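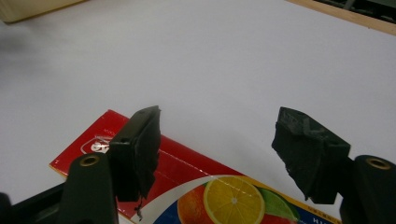

包装间现在可以正常使用了吗?

包装间从八月开始使用,白色台面的工作桌已经到位,纸盒的存放和折叠也在同一个房间里进行。目前还没有完成的部分是靠墙的货架和标签打印的位置,这两项放在下一个阶段。

以下是本阶段的进展报告,由我,Farzana Sultana,代表 Jarnascombe 包装间写给 Cerent 小额资助项目。中文不是我的母语,如果有的句子不够清楚,请在回信里指出,我会再解释一次。

一、本阶段原来的计划

在申请书里,我们写了三件事。第一件是把原来的储藏室整理出来,改成一个可以包装小商品的房间。第二件是选定一种纸盒,让几家小作坊能够共同使用。第三件是写一份简单的包装说明,新来的人读了以后可以自己开始工作。

第一件已经完成。第二件基本完成,但是中间换过一次供应商,下面我会说明。第三件还在修改,现在用的是第四稿,附在本报告后面寄出。

二、房间和桌子

储藏室原来放着旧的展览架、几卷地毯和很多没有写名字的箱子。我们先给每一个箱子贴上纸条,请大家在两个星期之内来认领。大部分东西有人领走了,剩下的地毯送给了隔壁的木工房,他们用来垫地面。清理比我预想的慢,因为有些箱子里面是旧账本,需要先问过 Jarnascombe 的办公室才能处理。

墙面重新刷过,颜色是浅灰色。地面没有换,只是洗了两遍。靠门的地方还有一块颜色比较深,洗不掉,我们决定不再花钱去处理。

工作桌选了白色的台面。在申请书里我写的是木色台面,所以在这里说明一下改变的理由:我们的纸盒印刷颜色比较深,放在白色的桌面上,盒子边上的磨损和压痕容易看见,检查的人眼睛也不容易累。价格没有增加。缺点是白色台面很容易脏,胶带的痕迹特别明显,所以每天收工以前要擦一次桌子。擦桌子用湿布就可以,不要用钢丝球,之前有人用过一次,那张桌子的角上现在还有划痕。

桌子的高度是大家讨论得最多的问题。个子高的人觉得低,个子矮的人觉得正好。后来我们给其中一张桌子的桌脚加了垫块,这样房间里有一高一低,每个人自己选择。我认为这个办法可以继续用下去。

灯光方面,原来只有房间中间的一盏灯,人站在桌前的时候,自己的影子正好落在盒子上。现在桌子上方加了两条灯管。加灯的费用在预算里没有单独列出,我从“房间整理”这一项里支付,收据已经保存。

三、纸盒

纸盒是这个项目花时间最多的部分,我想写得详细一点。

参加的作坊做的东西不一样,有做茶包的,有做手工皂的,也有做小本子的。以前每一家自己买盒子,尺寸很乱,寄送的时候外箱里总是留下空的地方,要用很多废纸去填。共同使用一种扁的长方形纸盒以后,外箱可以排得整齐,废纸也用得少了。

一开始我们向 Trivmont 订了样品。样品的纸比较厚,手感很好,但是折线压得太浅,折的时候需要用尺子帮忙,而且折好以后盖子会自己弹起来一点。我们写信说明了这个问题,对方回复得很客气,但是修改模具需要另外收费,这个费用超过了我们的预算。所以我们没有继续。

第二家是 Ekanayake 印刷厂。他们的样品纸薄一些,折线很清楚。我们请每家作坊都试着折,试完以后在一张表上写意见。意见里最多的一条是“好折”,也有人写“颜色太亮”。纸盒用红色印刷,表面有光泽,放在白桌子上非常显眼。做小本子的那一家觉得红色和他们的商品不太配,他们希望以后有素色的。这个要求我已经记下来,但是本阶段没有钱再做第二种颜色。

第一批订了 500 个。送到的时候我和办公室的同事一起开箱检查,其中有 36 个不能用,主要的问题是边角压坏,还有几个是印刷面上有刮痕。我们拍照寄给 Ekanayake,他们同意在下一批里补给我们,不另外收钱。压坏的盒子没有扔掉,现在拿来给新来的人练习折叠。

有光泽的表面还有一个小问题,就是普通的纸标签贴上去以后,边上会慢慢翘起来。我们试了三种标签,其中一种布面的贴得最牢,但是价格高。另外一个办法是把标签贴在盒子的底面,再用一小条透明胶带压住。这个办法不好看,不过顾客先看到的是正面,所以暂时先这样做。

纸盒现在平放在桌子下面的木板上,用一块布盖着。请各位来参观的时候不要把重的东西压在上面。靠窗的那一边夏天比较潮,我已经把全部纸盒移到了里面那一边。

四、包装的做法和人员

包装间每天上午开门,下午四点关门。使用的人要在门口的本子上写名字、作坊的名字和用了多少个盒子。本子是最简单的办法,以前我试过用电脑表格,可是手上有胶的时候不方便打字,很多人就不填了。

到写报告的时候为止,登记过的使用者是 41 人。这个数字里面有些人只来过一次,是来看看的。经常来的人少得多,具体的情况我会在年底的报告里写,现在时间太短,我不想给出容易误会的数字。

包装说明的修改情况如下。第一稿是我自己写的,太长,大家都不读。第二稿只有图,没有字,又有人看不懂先折哪一边。第三稿有图也有字,但是把“正面”和“上面”两个词混在一起用,这是我的语言错误,后来由办公室的同事帮我改正。第四稿用的是短句子,主要内容如下:

先擦干净桌面,再拿盒子。
印刷的一面朝下,沿着折线折四边。
放入商品以前,检查里面有没有纸屑。
商品放好以后,轻轻摇一下,有声音就加一张薄纸。
合上盖子,翻过来,在底面贴标签。
每次只拿自己马上要用的盒子。

最后一条是后来加上去的。之前有人一次拿很多盒子放在手边,后来没有用完,又不愿意放回去,桌面就很乱,盒子的角也碰坏了几个。

五、遇到的困难

最大的困难是送货时间。Ekanayake 的第一批比约定的日子晚到,中间有几家作坊已经答应了顾客,只好继续用自己的旧盒子。我应该更早提醒他们不要先答应。以后订货,我会在收到货以后才通知大家。

另一个困难是房间的声音。封箱胶带拉开的时候声音很大,隔壁上课的人来说过两次。我们换了一种安静一些的胶带,贵一点,但是关系好了很多。上课的时间表现在也贴在包装间的门上,那段时间大家先折盒子,等下课以后再封外箱。

还有一件小事。剪刀总是不见。我们现在用绳子把剪刀系在桌脚上,有人觉得不太好看,但是剪刀还在。

在房间的使用上,作坊之间也有一点不同的意见。做手工皂的人希望把商品放在包装间过夜,可是香味会进到茶包里面。现在的规定是,有香味的东西当天带走。做茶的那一家对这个规定很满意,做手工皂的那一家接受了,但是希望货架装好以后可以再讨论。我答应了。

六、费用

本阶段的费用没有超过批准的总数。桌子和纸盒两项比计划少用了一点,灯管和胶带比计划多用了一点,互相抵消以后,还有小部分余额。详细的表格和收据另外寄出,表格里面的名称和预算书里的名称保持一致,只有“木色台面”改成了“白色台面”。如果 Cerent 需要为这个改变填写另外的表,请告诉我是哪一种。

Trivmont 样品的运费我也列在表里。虽然最后没有选他们,但是样品是为项目订的,我认为应该算在项目里面。如果贵方的规定不同意,我可以把这一笔拿出来,由 Jarnascombe 自己支付。

七、下一阶段

货架的尺寸已经量好,准备装在里面那一面墙上,最下面一层留给纸盒,中间放各家作坊自己的篮子,上面放不常用的材料。标签打印的位置想放在门的右边,那里有插座。打印机还没有买,正在比较两种,一种打印得快,另一种可以用布面标签。我个人倾向于第二种。

第二批纸盒会在货架装好以后再订,数量根据门口本子上的记录来决定。订货以前,我想先请 Ekanayake 报一个素色盒子的价格,即使现在不做,也可以给做小本子的那一家一个答复。盒子的外面以后用什么样的运输包装,也需要和他们商量,第一批压坏的几乎都在捆扎带的旁边。

包装说明的第五稿会加上英文和孟加拉文。孟加拉文由我来写,英文请办公室的同事检查。

贵方上次的信里问到,包装间以后能不能收一点使用费。我和几家作坊谈过,他们不反对按盒子的数量付钱,但是不希望按时间付钱,做得慢的人会觉得有压力。我还没有算出合适的价格,要等第二批盒子的成本确定以后才能算。

如果资助方的同事想来看房间,上午来比较好,那个时候桌子上有人在工作,可以直接问他们。请提前告诉我,我把门口的停车位空出来。

Farzana Sultana
Jarnascombe 包装间

附:包装说明第四稿;费用表;不能使用的纸盒的照片;作坊试折意见表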